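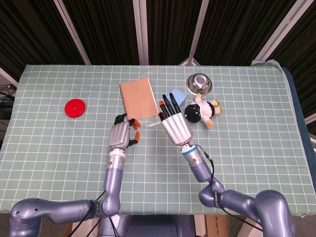 Figure 1. Table with grid cloth and part of the object set.

3. Choice of objects

Our brief asked for "everyday items." I doubt that this set qualifies. A kraft-cover spiral notebook and a small steel bowl turn up in most homes, but a red disk with a hole in it does not, and neither does a light blue foam cube. Danuta Gajewski argued that the plush doll adds a soft, irregular shape. Fair enough — but one doll says little about soft things in general.

The cloth is also a weak point. Its white grid looks like a measuring aid, yet we never checked the spacing, and a cloth can shift or fold. Positions read from it in the March trials should be treated as estimates.

The Horkaswood list has 40 items. We used far fewer, so I would not compare our results with theirs.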